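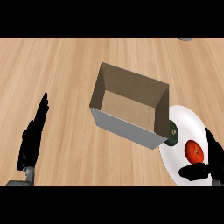 Burine Robotics Club > Team Guides > Simulator > Section 3: Running the Pick Task

Section 3: Running the Pick Task

Revised 12/17/19

Do this section before you ask for time on the real arms. A good score in the simulator proves less than most new members think.

1. Start Kumden and load the two-arm tabletop scene. Check that the box is empty.

2. Set both arms to the start pose and press Reset. Wait for the hands to stop moving.

3. Load your team's program. Leave the grip force at 19 for the first run.

4. Run the tomato first. The thumb should come in low, under the fruit. If the fingers close from the top, stop and fix the approach path.

5. Run the full set of 574 starts and save the log.

CAUTION: Do not raise the grip force to get a better score. Kumden does not bruise tomatoes. The practice ones do bruise.

NOTE: The Fukuda guide says that more than 1000 runs will make any program reliable. We have not seen that here. In August two teams followed it and both dropped the first tomato on the real table.

NOTE: Try at least three runs with the Darker lighting preset. Programs that find the plate by its bright color often fail there — better to learn that now.

6. Bring the log, failed runs included, to the bench check. Logs with the failures removed will be sent back.

Related items
Section 2: Installing Kumden
Section 4: Bench Check
Reading Your Run Log
Contest Rules for Two-Arm Teams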